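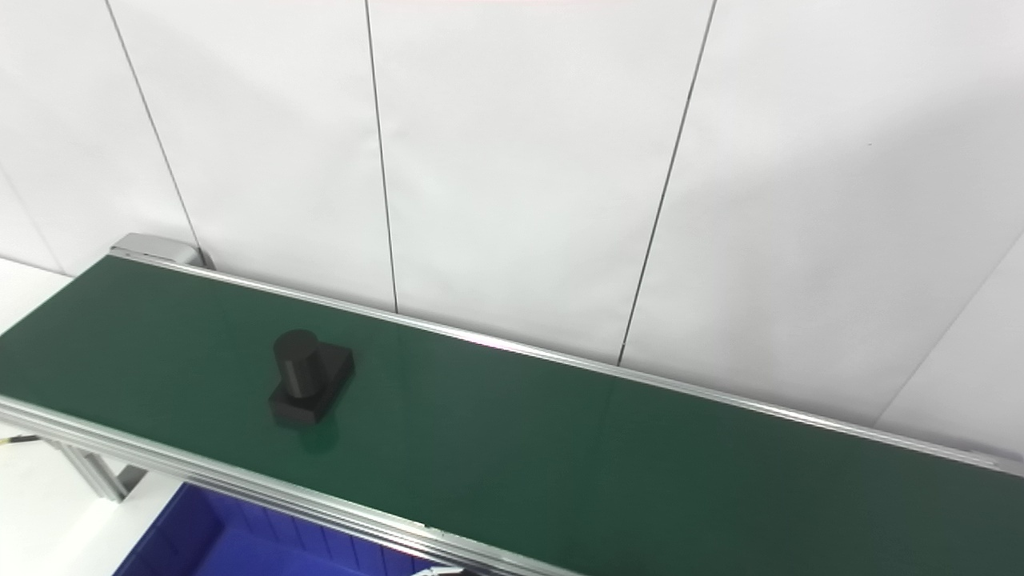
Line Operator, Belt Inspection — Second Shift
Butance, Jurbridge plant

Butance is hiring two line operators for the inspection area at Jurbridge. The job is full time and permanent, Monday through Friday, 2:30 p.m. to 11 p.m.

What you will do
Take parts off the belt, check them against the sample board, and sort them into pass, rework, or scrap
Log rejects by part number at the end of each hour
Wipe down the belt and side rails at shift change
Clear simple stops and call maintenance for anything else

A normal shift is nearly 400 parts per operator. Most parts weigh less than two pounds. You will be standing for most of the shift, with a half-hour meal break and two shorter breaks, all paid.

What we need
You should be at least 18, able to read a basic part drawing, and comfortable working near moving equipment. Factory experience helps but we train new people — the first three weeks are on day shift with a lead operator. Closed-toe shoes are required from day one. Safety glasses and gloves are supplied.

How to apply
Pick up a form at the Nicholas Road gate or ask for one by phone, extension 472. Return it to Prys Wynne, Production Office, with the names of two past supervisors. Please write job number 917 on the form. Forms are due by 2019-02-24.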